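设备与自动化 > 采购 / 预算 > 人形机器人
打印本页 | 用邮件发送

买一台人形放在小房间里用，预算表到底该列哪些行？

Kurniawati Nugroho

求助，比较急，周五要交表。

情况是这样，我们单位（小，做饮料包装测试的，主要客户是Begum那边的几条线）想上一台人形，双手，带手指那种，不要夹爪。干的活很简单：从桌上拿瓶子，放进冰箱抽屉，过一阵再拿出来，换个位置放回桌上。现在是人在做，一天重复很多遍，做的人烦，记录也老漏。

老板批了个总数，138万，让我拆成明细。我之前只做过普通仪器的采购，天平、恒温箱那些，一台机器一行，加个运费加个税，完事。这次供应商（Homano）给的报价单就一行“整机”，下面一行“服务”，没了。我问服务包什么，对面说“常规的都包”。常规是啥没说。

几个问题，想到哪写到哪：
整机之外到底还要留多少？有人跟我说留两成就够，有人说要留一半，差太多了。
手算不算易损件？报价里没有备件这一行。
房间要不要改。我们那间不大，有桌子有柜子，地上铺的木纹砖。要不要拉电，要不要吊架。
要不要专门招人。还是现有的技术员带一带就行。
先租后买靠谱不，Festgate有租的方案，但是押金挺狠。

另外冰箱要不要单独买一台给它用？听着傻，但真没主意，家用的那种门和抽屉它能不能弄得开我也不知道。

已经看了站里几个老帖，基本都在讲工厂里的机械臂，跟我这个不太一样。谢谢各位，回得简单点也行。

标签：预算拆分，双手作业，备件，租赁

Emiliano Ledesma

我来说几句，我们去年走过一遍，坑基本踩全了。打字快，有错别字见谅。

先说总的：别按“一台机器一行”来列。整机报价只是个起点。我们第一版表就是照报价单抄的，财务看着挺舒服，结果到四月份已经追加了两次，第二次追加的时候被叫去开会，脸都丢光了。后来重新拆，拆成几块：本体、手和手的备件、线缆和供电、房间、道具（瓶子桌子冰箱这些都算）、人、停机。你照这个拆，基本漏不了大的。

本体不多说，你有报价。注意问清楚里面含不含急停和遥控那套，有的家分开卖。质保从哪天起算也要写，是到货还是验收。我们吃过亏，到货以后房间没弄好，箱子放着，质保在走。放了20天。这20天找谁要去，要不回来的。

手。手一定单列。别听他说“常规都包”。手指是消耗品，至少在我们这里是。抓瓶子看着轻松，其实抓、转、递、塞，手指老在受力，偶尔还磕桌沿。我的做法是备件按“一副整手加一套手指”留，左右都要想到，左手右手的件不通用，下单前一定问。小件（指尖套、螺丝、腕部的线）让他们给个清单，每样单价写出来。没单价的不要签。

供电和线。这个大家都会低估。插线板、长线、走线槽、备用网线，单件都便宜，加起来不少，而且总是临时缺。我们是用着用着发现线太短，去楼下五金店买，报销还走的是办公用品，乱得很。单列一行，写“线缆及走线”，多留点，用不完再说。

活本身长这样，拿瓶子：
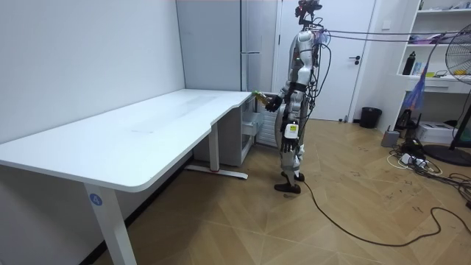
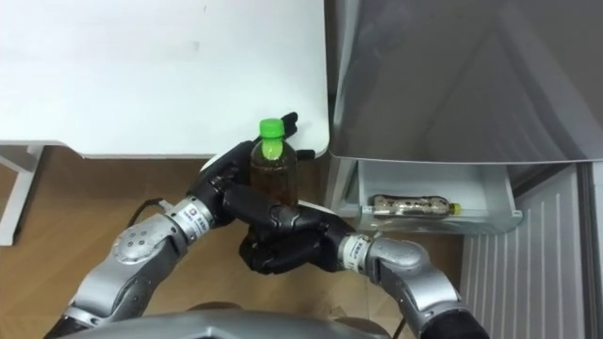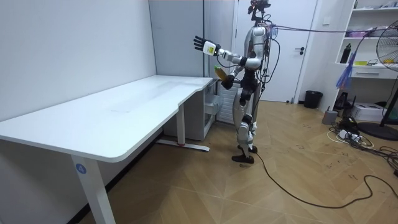 接着说房间。桌子先别买新的，把现有那张量一量，高度、圆角、离墙多远，数据发给供应商，让他们在自己那边先试一下够不够得着。桌子和冰箱之间的距离比你想的重要。太远它要走，一走就要多花调试的时间，时间就是钱；太近转身又别扭。我们是挪了又挪，最后拿胶带在地上贴了位置，以后谁都不许动。胶带也算钱哈哈，不过这个就别列了。

地面。木纹砖不用换，我们也没换。但是地要平，砖缝翘起来的地方修一下。另外地面会变花，鞋印、蹭的黑道子，验收拍照之前记得拖。搬家具的人工、修地的人工，走“房间”这一行。

吊架要不要，看你的机型和供应商的要求，不要自己省。他们手册里写要就要，安全上出了事不是预算表能兜得住的。先把手册要过来看，合同前就要，别等到货。

冰箱的事一点都不傻。我的建议：单独买一台，而且买抽屉好拉的。买之前自己去店里拉，一只手拉，慢慢拉，看它会不会整台跟着动。门的阻力也试。别跟人共用，原因很实际，有人往里放午饭，瓶子位置就全乱了。冰箱在整张表里是小钱，别在这上面抠。

瓶子，道具，也列一行。不同颜色的标签，不同的盖子，空的满的都要备。你们做包装测试的应该不缺，但是要固定下来一批专门给它用，写上编号，瘪了就换。我们第一次进了100个，以为能用很久，没有，比想的快多了。瓶身捏过几次手感就变，抓起来也不一样了。

人。这块我跟很多人意见不同：我觉得头半年必须有一个人是全职盯这个的，不是“带一带”。技术员兼着，两边都做不好，他原来那摊活也会往后拖，那个损失也是你的成本，只不过不在你的表上。你可以不招新人，但要把人从别的地方划出来，划出来就要写进表里，按工时写。培训费另算，问供应商是上门还是你们过去，过去的话有差旅。

停机。最容易忘。坏了送修，送修期间活还是要有人干。留一笔临时人工。返修运费谁出，箱子谁出（原装箱千万别扔！我们同事Mali Parri第一周就把箱子压扁了送废品，后来重新订箱子又是一笔钱，等了好久）。

比例的问题，两成还是一半。我没有标准答案。说我们自己的：最后算下来本体以外的开销远超两成。你总数138万，我会先把本体价砍死，再倒着分。如果本体报价一上来就把总数吃掉一大半，那不是这台不好，就是你们现在买不起它，换配置或者先租。话难听，早说比晚说好。

最后，验收条款和付款挂钩。别一次付清。你的活很好写验收：从桌上指定位置拿瓶，放进抽屉，瓶子不掉，抽屉能关。把这几句写进去，连着做多少遍算过，双方签字。我们当时写的是“能够完成典型抓取任务”，典型，呵呵，后来扯皮扯了很久。

周五交的话，先把行列出来，金额不确定的写“待报价”，比瞎填强。财务不喜欢空格，但更不喜欢追加。

Melur Entili

上面说的差不多了。补租赁。

Festgate那个我问过，押金确实狠，不过可以谈，关键看三样：租金抵不抵购机款，租期里手坏了算谁的，提前退怎么退。第二条一定要白纸黑字，租来的机器手指断了被扣押金的我见过，正常使用跟人为损坏的界限他们那边说了算，很被动。

还有保险。单位的财产险不一定包租来的东西，去问一下，打个电话的事。

我个人倾向先租再买。你们这活比较固定，租期里把真实的消耗记下来，换了几个手指、停了几天、瓶子用掉多少，买的时候预算表就不用猜了。缺点是租的机型跟后面买的可能不是一个版本，记下来的数要打折看。

交货地址记得写清楚楼层跟电梯尺寸。别问我为啥。

Kurniawati Nugroho

谢谢两位！！太有用了，表已经重拆了一遍，原来的2行变成一大张。

回一下Emiliano：报价单又去追了，Homano那边说急停是含的，遥控那套另算，手的备件清单“下周给”。我先写待报价。原装箱的事已经在群里吼过了，谁都不许扔。

租的话老板不太乐意，觉得租金打水漂。我再劝劝，拿抵扣那条去说。Melur你说的电梯尺寸我刚刚去量，门比我想的窄，已经发过去问了。

再问一句，临时人工那行你们是按天还是按次列的？我们这边外包（Firton的人）是按天结，半天也算一天，感觉不划算。

Emiliano Ledesma

按天。按次的没人愿意来。半天算一天也认了，你攒一攒，把包装那边的零活排到同一天让他一起做。

Unathi Kekana

我们单位也想搞这个，楼主表做好能不能发个空白的模版出来，金额删掉就行。
另外冰箱那段同意，别共用。

打印本页 | 用邮件发送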